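Daltau Building > Shared Spaces > Minutes > November

Minutes of the shared workroom meeting, Friday, 4:30 p.m.

Present: Kirsten Zoëga (chair), Intan Wibisono, Dimas Yusof, Itziar Iglesias (minutes)
Absent: Aiman Pelupessy

1. Last month's minutes
Accepted. Dimas asked that "the shelves were discussed" be changed to "the shelves were discussed again." Changed.

2. Tidying plan
Intan went over the plan from Marchuk, which wants everything that lives on the floor or on a bench to have a basket, and every basket to have a label. The quote is $2,725 with labels, shelf strips and a half-day visit. Kirsten asked what the half-day visit was for. Intan read out the paragraph on it. Kirsten said she still did not know.

Dimas said the room has been reorganized twice since he moved in and both times the small stuff was back on the floor within a month. He does not see what a label changes. Intan said the earlier tries had no baskets, only a sign. Dimas said he liked the sign.

It was agreed not to accept the quote. Intan will ask Marchuk for a price on the shelf strips alone. The chair noted that she expects it to be most of the original price.

3. Baskets
Intan would like to order 41 of the beige plastic ones, the rectangular kind with the little round holes near the rim and slots down the sides. They are light, they can be rinsed out, and a person can see a bit of what is inside without lifting them down. 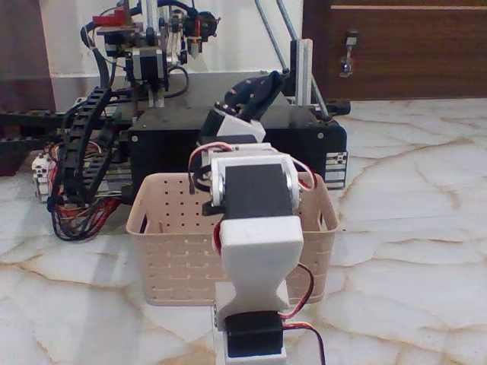 Kirsten's objection was to the slots. Anything the size of a screw is going to work its way out and end up on the marble, where it will be stepped on. Intan suggested a paper liner. Dimas pointed out that a liner would cover the slots, and then we have paid for a basket you can't see into. Itziar asked whether a solid tub from Ivitby would cost less. Intan did not have the price with her.

There was also some doubt about the color. The floor is white with brown veins and beige will show every smudge – or will hide it, depending on who was talking. No vote was taken on color.

Agreed: buy two, use them until the next meeting, and see if anyone puts anything in them. Dimas asked that his prediction be recorded. It is that they will hold other people's lunch containers.

4. Floor
Brultent sent a leaflet for a marble sealer that "renews itself." Kirsten read it and would like to know how. Itziar to write and ask. Nothing is to be bought before there is an answer. Until then, plain water and the soft mop.

5. Other business
The key to the tall cupboard is still missing. Aiman was going to look for it. Carried over.

Meeting closed 5:20 p.m.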